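4.2. Manipulación de bloques como sustituto de tareas domésticas
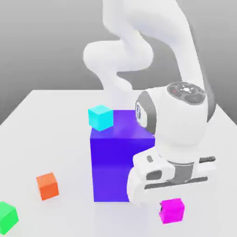

Figura 3. Entorno simulado de Etasar: brazo con pinza paralela, bloque morado de gran tamaño y cuatro cubos pequeños (cian, naranja, verde y magenta). El cubo cian está sobre el bloque; los demás, sobre la mesa.

La segunda familia de pruebas parte de una objeción conocida: colocar la vajilla, despejar una encimera o surtir un puesto de montaje exige bastante más que agarrar un objeto aislado. En las tres tareas el elemento de interés comparte superficie con otros, algunos de ellos demasiado voluminosos para ignorarlos en la planificación. La política debe decidir qué mover, en qué orden y con qué margen lateral para los dedos de la pinza. Los conjuntos de evaluación con objetos dispersos sobre un plano libre no miden esa decisión.

El entorno Etasar reduce el problema a prismas de color uniforme. Se renuncia así a la variedad de formas y texturas de una cocina real, a cambio de controlar la geometría de los contactos. El bloque grande cumple dos funciones: actúa como obstáculo para los cubos próximos a su base y como soporte elevado para el restante. La diferencia de altura obliga a combinar aproximaciones a ras de mesa con otras por encima del bloque, situación comparable a la de un estante bajo con piezas delante. El cubo magenta de la Figura 3, a la derecha de la base del bloque, corresponde a la primera categoría; el cian, a la segunda.

Cada episodio se especifica mediante una instrucción breve (retirar el cubo elevado, agrupar los cubos pequeños, desplazar el bloque sin perder la carga) y termina al cumplirse la condición geométrica o al agotarse un límite de 60 segundos de tiempo simulado. Las posiciones iniciales se muestrean de forma independiente y se descartan las que presentan interpenetración. Se ejecutaron 26 configuraciones por instrucción y política, con las mismas semillas en todos los casos. El apoyo parcial de un cubo en el borde del bloque se admite siempre que el equilibrio inicial sea estable.

Se compararon dos políticas. Trernier planifica sobre poses estimadas y resuelve la trayectoria con comprobación explícita de colisiones. Multaro es una política aprendida de extremo a extremo a partir de demostraciones teleoperadas. Ambas reciben las mismas vistas y controlan el mismo brazo; ninguna tiene acceso al estado interno del simulador.

En la retirada del cubo elevado, Trernier falló en 4 configuraciones, todas con el cubo próximo a una arista y errores de orientación en la pose estimada. Multaro falló en 13. La revisión de las trayectorias muestra un patrón repetido: el dedo más cercano toca la cara lateral del bloque durante el descenso, lo desplaza y arrastra con él la carga. En un taller, ese contacto equivaldría a volcar una caja al buscar una pieza; en una casa, a tirar el vaso que estaba encima. La métrica binaria de éxito no distingue entre un contacto leve y una caída, por lo que se registró además el desplazamiento de los objetos no mencionados en la instrucción.

Begović (comunicación personal) señala que el criterio de desplazamiento penaliza en exceso las estrategias de empuje, habituales en las personas cuando ordenan una mesa. La observación es pertinente. Se mantuvo el criterio por coherencia con el protocolo Cârstea, aunque los resultados de agrupación deben leerse con esa reserva -- un empuje deliberado y un roce accidental reciben la misma puntuación.

Estos datos no autorizan a extrapolar el rendimiento a un domicilio. Faltan objetos deformables, superficies con fricción variable y oclusiones producidas por personas en movimiento. Sí permiten acotar una condición necesaria: una política que desplaza el soporte al retirar un cubo difícilmente despejará una encimera sin supervisión. La transferencia al brazo físico se trata en la sección 5.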